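Tabletop manipulation reporting rules

Tabletop manipulation reporting rules are written conventions for recording what a robot arm does with small objects on a desk or bench, and for stating how often it succeeds. Most are voluntary. They cover the layout of the work area, how a trial starts and ends, and which failures must be logged. Their effect on the quality of published results is disputed.

Background

The best known set is the Grilstead rules, first circulated as a short memo and later adopted in altered form by the Hiveck workshop. Early versions asked only for a success rate. Critics pointed out that a rate means little if the operator may nudge an object back into reach and carry on, a practice the memo did not mention.

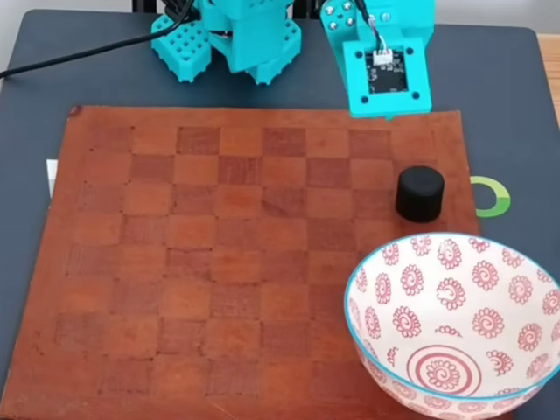

Roksolana Shevchuk
Contributing editor, robot testing and standards

Layout and objects

The Hiveck version asks for household items with different shapes and surfaces. A patterned ceramic bowl, a short black cylinder and a leather chessboard would meet the wording. Whether such a mix tests anything in particular is another matter. The rules do not say how far apart objects must stand, or whether one may overlap another, and two labs can follow them to the letter with layouts that have little in common.

Cables are treated in a single clause, which says they should be kept "clear of the task." No distance is given. The clause was copied unchanged into the Jusanon checklist, along with a spelling mistake in its heading.

Trial counts

A full report requires 16 trials per object and 9 layouts. Partial reports are allowed if marked as such, and the mark is often confined to a footnote. The Arsenault review, which read 1,120 trial logs, found that more than half gave no reason for a stopped trial. Supporters of the rules took this as a case for stricter wording. The reviewers themselves were less sure – the wording on stopped trials was already among the clearest in the text.

Criticism

The main complaint is that compliance is self-declared. A lab fills in the checklist, signs it and attaches it to its own results. There is no outside check, and a plan for spot visits was dropped after 2 trial visits produced conflicting notes.

A second complaint concerns reset practice. The rules call for objects to be returned to "the same position" between trials, but set no tolerance and do not require marks on the table.

See also: Grasp success rate; Operator intervention; Reset procedure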